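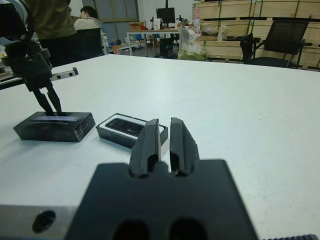 Re: [benchtop-auto] Drerneo two-arm kit, anyone actually running one?

On Saturday a list member wrote:

> Hi all. We're a small refurb shop, phones mostly, and I've been
> quoted on the Drerneo two-arm kit through Delorme. Sales bloke
> reckons it'll do boxing and stand work out of the carton. Before I
> sign anything:
>
> 1. Are the grippers any good on thin stuff?
> 2. Is the wrist camera worth the extra or do you end up buying your
> own anyway?
> 3. What's Delorme like after the sale?
>
> We also looked at the Plendel but it's one arm and the software
> put me off. Cheers in advance.

Quick one between jobs, sorry for the state of it.

We've had the kit since April, on trial then bought. Photo up top is from the right wrist camera, phone in its open box, other arm coming down on the panel in its stand. That's the sort of job we do with it so should be close to yours.

1. Grippers. Good on thin stuff, with a catch. Fingers are narrow and they'll get at a panel sitting in a slot without fouling the base, provided you come straight down. Come in on a slant and you'll scuff the panel, ask me how I know. Phones face up in a box are harder. Lined box, not much room at the sides, and if the phone's sitting crooked you have to square it up first or the grip goes off. We wrote a little nudge routine for that. Took two days. Delorme said it was coming in the next update, still waiting.

Rounded tips are the standard ones. There's a flat set in the catalogue for 297 a pair, we bought them, went back to the rounded after a week. Save your money unless you do a lot of card or sleeves.

2. Camera. Yes get it. Wide view, you see your own fingers plus most of the bench, and the other arm when it comes into the work area, so you can work out a near miss afterwards instead of guessing. Downsides: a white bench under strong window light will wash out, so sort your blinds before you start fiddling with exposure like I did. Also the mounting plate takes up the bottom of the picture and you can't crop it in their software. Annoying more than anything. Black phone on white lining is easy for it. Have not tried white on white and wouldn't promise you anything.

3. Delorme. Mixed. Phone support good, they pick up and they know the gear. Parts slow. We had a wrist cable go and it was a fortnight getting here, one arm parked the whole time. Now keep a spare on the shelf, was 900 for the spares pack which stung, but it's got both cables and a finger set in it. Ask them to throw it in with the quote. They said no to us but we'd allready paid by then so no leverage.

Other bits you didnt ask about:

- Make sure the quote includes the Prornon controller licence for both arms. Ours came with one and there was a bit of back and forth before they fixed it.

- Bolt the arms down. The clamps are fine for a demo, that's it.

- Your box and stand positions want to be repeatable. We taped corners on the bench to begin with, later made a jig. Tape's fine to learn on.

- Setup guide is out of date from page 2 onward. Menus have moved. Get the newer PDF from support, it isn't on the site.

- Software crashes if you rename a job while it's open. Don't.

On the Plendel, we had one on loan before this. Nicer build I thought, quieter as well, but with one arm you're forever putting things down to pick other things up. For loose phones into a tray it'd do. For stands you want the second arm.

Would I buy the Drerneo again, yes, with the spares in the price. "Out of the carton" is a stretch though. Allow yourself a few weeks of mucking about before it earns anything.

Can send you the nudge routine off list if you want it, it's ugly but it works on our boxes. Tell me what your inside dimensions are first.

Gotta run, courier's here.

_______________________________________________
benchtop-auto mailing list
To unsubscribe, send a blank message with "unsubscribe" in the subject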